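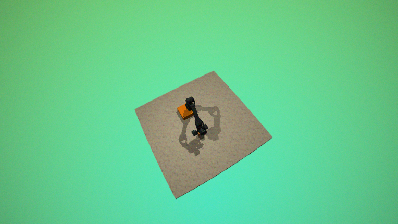

4. Setting the timer on the Plivel water softener

Most softeners leave the Ditstead depot set to regenerate every night. This uses a lot of salt and, in our view, does very little for an ordinary household. Check the setting before you believe it.

4.1 Hold SET until the clock flashes. Enter the time with the arrow keys.

4.2 Press SET again. The display shows a hardness figure of 23, whatever your water is like. Replace it with the result from your own test strip. Figures given over the phone by water suppliers tend to cover a whole district, so treat them with care.

4.3 Enter the reserve. The factory value is 100 litres.

Note: The "Eco" setting lowers the reserve and nothing else. Whether it saves anything is open to doubt.
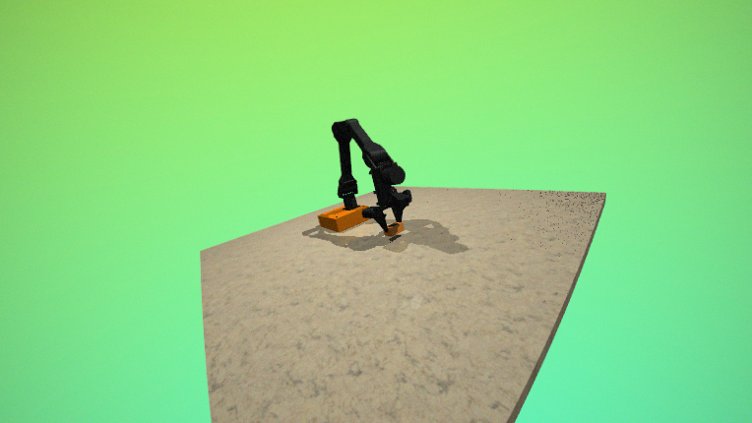

4.4 Choose the regeneration hour. Avoid any time when someone may want a bath, as the house gets hard water during the cycle.

4.5 Press SET and wait for the beep. If code 921 appears, the valve has not found its home position. Unplug the unit, wait nine minutes and start again from 4.1.

Caution: Do not pour salt-free "conditioner" tablets into the brine tank, whatever the packet claims. Hekgate valves clog easily and the guarantee does not cover it.

4.6 Test the water again after two cycles. Do not go by taste.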